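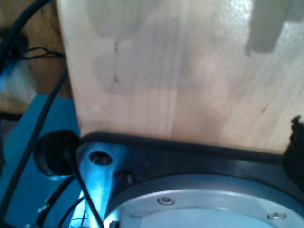 Chapter 9
Wood Blocks, Plates, and Fasteners

Chapter Overview

9.1 Reading the surface of a wood block
9.2 Seating a block on a metal plate
9.3 Screws, holes, and recesses
9.4 Keeping cables clear of the work
9.5 Care of mixed wood and metal assemblies

Key Terms

bearing surface, bracket, clearance hole, countersink, end grain, face grain, flange, grommet, rim, shim

Before You Begin

Students should have finished Chapter 8, which treats the measuring and marking of solid stock. The practice exercises in this chapter require a square, a pencil, a steel rule, a hand screwdriver set, and one block of light-colored hardwood or softwood with at least one planed face. Schools that use the Birnau bench kit will find a suitable block in the lower tray.

Introduction

Most of the work described in the earlier chapters joined wood to wood. In the workshop, however, wood is often asked to meet metal. A block may serve as a spacer on a machine base, as a test weight, as a soft face for a clamp, or as a temporary part that stands in for one not yet made. In each of these uses the block must sit flat, stay where it is placed, and come away again without damage to either material.

Wood and metal behave in different ways. A metal plate holds its size well from one season to the next. A wood block takes up moisture from the air and gives it back, and its width changes as it does so. Metal may be drilled and threaded close to an edge. Wood drilled in the same place may split. A worker who understands these differences can plan for them before the first hole is made.

This chapter begins with the block itself, then considers the plate beneath it and the hardware that holds the plate in place. It closes with the care of cables, which are present at nearly every modern bench and are easily damaged by heavy parts.

9.1 Reading the Surface of a Wood Block

Before a block is used, each face should be looked at under good light. The student should first find the direction of the grain. On face grain, the lines run along the length of the piece, sometimes straight and sometimes in long curves. On end grain, the growth rings appear as short arcs or closely spaced bands. Direction matters because wood is far stronger along the grain than across it.

Pale woods show marks more readily than dark ones. Streaks a shade deeper than the wood around them are often natural and need no treatment. Gray smudges with soft edges call for more attention. They may come from handling, from metal dust, from oil, or from contact between damp wood and iron. A surface mark can usually be lifted with a clean cloth or light sanding. A stain that remains after sanding has gone into the fibers, and the block should be set aside for work in which appearance is of no concern.

Small dark flecks may be mineral deposits, tiny knots, or bits of metal pressed into the surface. The last of these must be removed. A single steel chip left in a block can scratch a painted plate or dull the edge of a plane.

Care is also needed in telling a mark from a shadow. Under a strong lamp, a nearby part may throw a sharp-edged gray shape across the wood that looks much like paint or tape. The student should move the lamp, or turn the block, before reaching for the sandpaper. Glare causes the opposite trouble, since a bright patch can hide a dent or scratch completely. At the Gristov training shop, inspection is carried out with the lamp held low and to one side, so that raised and sunken places stand out.

9.2 Seating a Block on a Metal Plate

A block is said to be seated when its lower face rests on the plate without rocking. The area of contact is called the bearing surface. Both parts of the bearing surface should be wiped clean before the block is set down.
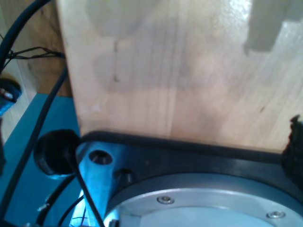 Many mounting plates have a raised rim. The rim stiffens the plate and may help to locate the part placed upon it, but it can also mislead the worker. If any edge of the block rides on the rim, the rest of the block will stand slightly off the plate, and pressure applied later will tip it. The student should press gently on each corner in turn. Movement at any corner shows that the block is resting on a high point.

A rocking block may be corrected in one of three ways. The block may be moved to a flatter part of the plate. Its lower face may be planed or sanded true. Where neither is possible, a thin shim may be placed under the low side. Shims are suited to temporary work only, as they tend to creep out of place.

The block should be checked with a square after seating. When the grain is meant to run upright, its lines offer a useful first guide to the eye, but they are not a substitute for the tool. Grain seldom runs perfectly parallel to a cut edge.

9.3 Screws, Holes, and Recesses

A flange is a flat collar or ring, usually with holes for screws, by which one part is fastened to another. Round flanges are common wherever a part must be centered. The screws are set around the ring so that the load is shared among them.

When the face of a flange must remain smooth, countersunk screws are chosen. A countersink is a cone-shaped recess cut at the mouth of a hole. The head of the screw drops into it and finishes level with the surface. A head that stands proud has either met an obstruction or been placed in a recess cut too shallow. It must not be forced.

Screws on a round flange are tightened in stages. Each is first turned until it touches. The worker then moves back and forth across the ring, tightening opposite screws a little at a time. Tightening one screw fully before the others will draw the flange to one side.

Brackets differ from flanges in that they commonly reach from one surface to another. Aluminum is often used for them, being light and easy to drill. A bracket may carry holes of more than one size, and the student should learn the purpose of each before fitting any hardware. A clearance hole lets the body of a screw pass freely. A threaded hole grips it. The edges of drilled holes should be beveled lightly so that no burr is left to cut a finger or a cable.

9.4 Keeping Cables Clear of the Work

Cables should be traced by eye from end to end before any heavy part is lifted. A cable that crosses a bracket or hangs over the edge of a base can be trapped when the part is set down. Thin wires in a bundle are at greater risk than a single thick cable, as one may be pinched while the others remain sound.

Where a cable passes through a plate, the opening is lined with a grommet, a ring of rubber or plastic that covers the metal edge. A grommet that has hardened or cracked must be replaced. Cables should follow gentle curves, with enough slack for any movement the equipment will make. The Ndlovu bench manual requires a pause of 15 seconds after power is switched off before any cable is moved, and this text adopts the same rule.

9.5 Care of Mixed Assemblies

Wood blocks should not be left on metal plates between sessions. Moisture held between the two can stain the wood and mark the finish of the plate. Blocks are returned to the rack with air space on all sides. Painted bases are wiped with a soft dry cloth; scouring pads are not to be used on them.

Practice Exercise 9-A

Time allowed: 30 minutes.

Select one block and draw each of its faces in the workbook. Show the direction of the grain with arrows and shade any stained areas. Label each mark as natural, surface, or deep. Clean the surface marks and record the result beside the drawing.

Practice Exercise 9-B

Using the Skarundale plate or another flat plate with a raised rim, seat the block and test all four corners. Correct any rocking by moving or truing the block. Shims may not be used. Ask the instructor to check the work with a square before the block is removed.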